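Zurkance is a device management platform for schools and small businesses. It is developed by Gromus, a software company that also maintains the Kudo help desk system. Zurkance lets administrators enroll laptops and tablets, install applications, and apply security settings from a single web console.

The first public version was released in July under the name Cumo, and the present name was adopted with version 2. The entry-level license covers up to 300 devices, while the standard license covers up to 3000.
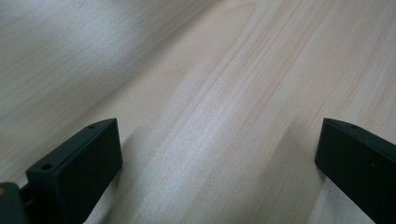 Page last changed: October 2022

Devices are placed in groups, each with its own set of policies. A policy may require a passcode, restrict the installation of software, or schedule system updates outside working hours. The built-in library contains 131 policy templates, which administrators can copy and edit.

Zurkance exchanges inventory records with Kudo, so that a support request shows the model and system version of the device concerned. Records can also be exported as plain text files.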